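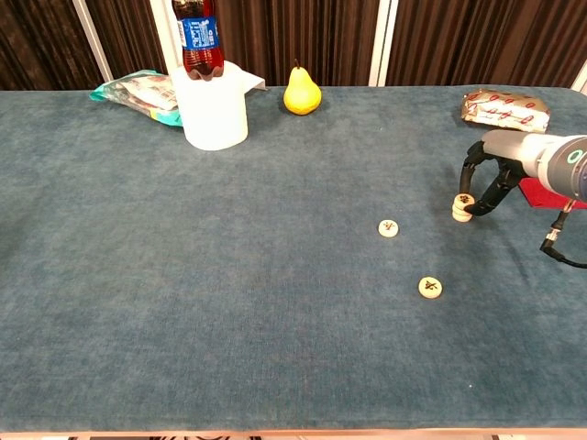 Open position: Planning and Control Software Engineer

Home | Work | People | Openings | Contact

Filed under: Openings / Software / Full time

Jesura writes the software that decides what a robot arm does next. We have watched a lot of demo videos, and we don't believe most of them. If you don't either, keep reading.

The job is mostly stacking, gripping and putting down small things on a cloth-covered table. Round game pieces are our current headache. A planner that is happy with one disc can make a mess of a held stack, and a depth estimate that looks fine on a chart gets vague on a flat piece lying on soft fabric. Add a foil package or a bottle perched on a paper towel roll and you find out how much of your perception code was luck.

You would own the layer between perception and motion. That means grasp selection, collision checks, recovery when a grasp slips, and the replay tool we use to argue about failures. The replay tool is old and slow. Davoud Hashemi wrote the first version and would like to see it replaced before he is asked to fix it again.

What we want

Solid C++ or Python, and enough of the other to read it without complaining. Some time spent with a real arm, school projects included. The habit of running a test again when it passes. We had a grasp scorer last December that won 30 trials out of 31, and it fell apart as soon as Banafsheh Jafarzadeh moved the objects closer together.

What we don't need

A claim that one big model will make planning go away. Maybe it will. Bring logs.

We can't promise that your work will ship soon. Our main project, Bidia, has 2313 open and closed tickets, and plenty of the closed ones deserve another look. Pay is discussed on the first call, and there is no unpaid take-home task. You will need to be on site most days, as remote debugging of a gripper has gone badly for us.

To apply, write to Nneka Oyewole through the Contact page. Send a resume and one page on something you built that didn't work, with your best guess at the cause. Leave out the cover letter. Applications close 20 Sep 2023.

© Jesura. All rights reserved. | Back to top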